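3.2 Collection of bimanual demonstrations

All demonstrations were recorded with two hand-held grippers of the same type, one for each hand of the operator. We chose this way of collection over teleoperation for two reasons. First, the operator feels the contact forces directly through the handle, and small corrections come naturally. Second, the data can be recorded without occupying the robot, which in our laboratory is shared with the Gradex project. The fingers have the same shape as those later mounted on the robot, so that the contact between finger and object stays comparable.

The task considered in this section is placing and retrieving small objects in a compartment box with transparent walls. It was selected after the pilot study in January, where the policy of Wendt and Sperling performed well on opaque trays but often stopped above the rim of a transparent one. 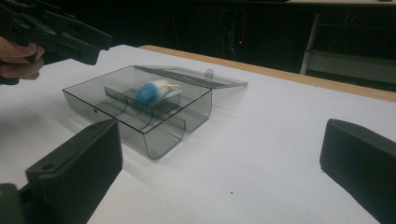
Transparent walls are difficult for two known reasons. Their edges appear in the image mostly as thin highlights, which move when the camera moves, and the object behind the wall is seen with a softened outline. A policy which relies only on the wrist view tends to confuse the divider with the outer wall. For this reason we add a second view from the head, and we train the encoder on both views together. Depth was recorded as well but is not used here, because the values on the box were too unstable.

In total we collected 310 demonstrations. Of these, 300 were used for training, and the remaining ones were removed after inspection by the second author, in most cases because of a lost tracking signal. Each operator received a short introduction and was allowed to practice freely before recording. No instruction was given about which hand should grasp first - we wanted to keep the natural variation between people. The start position of the box was changed between demonstrations, within the area of the white sheet.

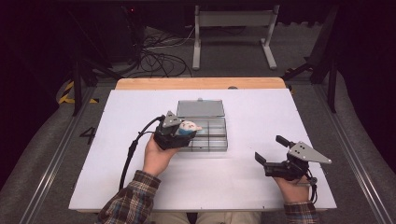 Figure 4. Bimanual handling at the compartment box, head view.

The division of roles between the two hands was labeled by hand, by two annotators working separately. We distinguish an active gripper, which carries the object, and a supporting gripper, which waits or holds the box. In Figure 4 the left gripper is active and keeps the object over the left part of the box, while the right one is open and empty and is counted as supporting. Such moments are important for training. If they are removed as idle time, the learned policy closes both grippers at once, and the free arm often disturbs the box. We also note that in the head view the carrying gripper hides the left end of the tray, so the position of the object relative to the wall must be taken from the wrist camera.

The annotators disagreed in 13 demonstrations, which were discussed and labeled again. The disagreement was mainly at the moment of handover, when the object is touched by both grippers for a short time. We decided to assign these steps to the receiving gripper. Other choices are possible, and we did not study their effect on the result.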